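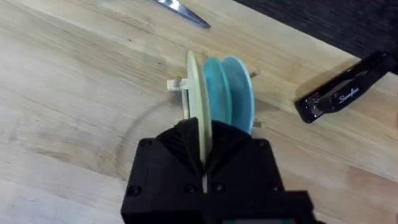 Butcher-block top, with the cream disc and the two teal ones on edge. The curved mark is on the left.

Ticket 139 — ring mark on tabletop (Jadumness, butcher block)
Status: open, waiting on customer
Opened by: Caoimhe Ó Flaithearta

Monday, first message

Hi Pluveck folks! I'm writing about the Jadumness top we've had since August. There's a faint curved mark on it, running from the middle of the table down toward one side, and it looks just like something round sat there for a while. My money's on the Boleo planter, which lived on that spot all through the heat wave (no saucer, I know, I know). It isn't dark, it's more of a ghost of an arc, but once you've seen it you can't stop seeing it.

What I've tried so far:

Dish soap and warm water, wiped with the grain. No change.
Mineral oil, left on overnight. The wood looked happier for a day or so and the ring stayed put.
Baking soda paste on a small patch. I chickened out after 3 minutes and rinsed it off.

The small knots and darker streaks don't bother me one bit — they're the reason I picked this top. There are some scuffs and lighter worn patches too, and I'd love to know if I can fix those in the same go. And are the discs okay to use straight on the wood, or should I put a cloth down first?

Reply from support (Lynch)

Hi Caoimhe, thanks for the picture. Could you tell us if you can feel the mark with a fingernail, and whether the top has had anything on it besides oil? Please hold off on more baking soda for now. A cloth under the discs is fine and won't hurt anything.

Second message, 9 p.m.

Okay, fingernail test done! I can't feel a thing, it's totally smooth across the arc. Only mineral oil, nothing else, unless the last owner of our kitchen left a surprise in the can I inherited. I've got a block and some 220 paper here, plus a sheet of 2000 that I bought by mistake and would love an excuse to use. Should I sand just the ring or the whole top? I'm scared of ending up with a pale stripe where the ring used to be.

Reply from support (Lynch)

Whole top, please, by hand and with the grain, 220 only. Wipe off the dust and send us a new picture before you oil it.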